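Subject: Re: [florngate-wordgames] Making your own tiles, and the October swap
From: Man-lok Pan
To: florngate-wordgames list

Oh, I'm so glad somebody brought this up! I've been waiting for an excuse to go on about homemade tiles for months, so get yourself a cup of tea.

On the October swap, Dee wrote:

> I've got a set with missing letters (no V, one H, and the dog had
> the second Y) and I'd like to make replacements before the October
> swap. Has anyone on the list made their own? I don't own any real
> tools, just a hand saw and some sandpaper. Also, does it matter if
> they don't match? And how many of each letter do people use if
> they start from scratch? The sheet in my box is long gone.
>
> Thanks all,
> Dee in Olmedo

Dee, do it! You have plenty of tools. I made my first set with a hand saw and a cheap miter box, and the only thing I'd add to your list is a square, because a crooked tile will bug you every single time you draw it.

Letter counts first. You don't have to copy anybody's sheet. When I moved to Rarndale I sat down with the local paper and tallied letters out of the first 500 words of the front page, then scaled that down to the size of set I wanted. It took one evening and it was so much fun. E ran away with it, of course, and T was right behind. I ended up trimming the S count on purpose, since in our house people were tacking plurals onto everything and calling it a turn. If you only play with two people, a small set is lovely. Mine has 62 tiles and a game is over before the soup gets cold.

For marking the letters I've tried pencil and a burning pen, rubber stamps, and a paint marker. Stamps win for me. Get the kind with a solid block handle so you can see where the corners are, press straight down, and lift straight up (no rocking!). Let the ink sit overnight before you seal it. I rushed one batch and got a gray smear where my Q used to be.

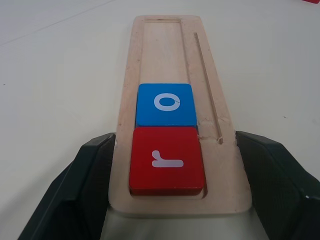
Two square letter blocks in the channel of a wooden board.

Now, matching. It matters if you draw from a bag, because people will feel the odd one whether they mean to or not. I once played a whole evening in Diro against a man who had the blank every round, and I'm still not sure he knew he was doing it. If the replacements come out a bit thick or a bit rough, play face down from the table and the problem mostly goes away. You'll still see a color difference if the backs don't match, so my fix is to sand the backs of the old ones lightly too, and finish everything together.

A few things I'd tell myself if I were starting over:

Sand the strip before you cut it up. Sanding 51 little squares by hand is how I spent most of a vacation.

Cut 5 spares and leave them blank. You will want them when the dog comes back for the other Y.

Go easy on the finish. Two thin coats of wax and you're done. Thick varnish makes them clack, which some people like, but they slide all over the place.

As for house rules, since that came up last month too: we've been playing one where you may swap a single tile with the person on your left in place of your turn, and they can't refuse. It sounds mean and it is! But it gets rid of those dead stretches where everybody is holding five vowels and sighing. If anyone tries it at the swap I'd love to hear how it goes with four players, as I've only tested it with two and three.

I can bring my stamps to the swap if people want to use them. They're plain capitals, no accents, and the J is a little chipped at the foot but it prints fine. Dee, if you send me the size of your tiles (side and thickness) I'll look through my offcuts and see whether I have a strip that's close.

Man-lok

P.S. To whoever asked about a storage bag: sew the bottom seam twice. I lost an M to a floor vent that way.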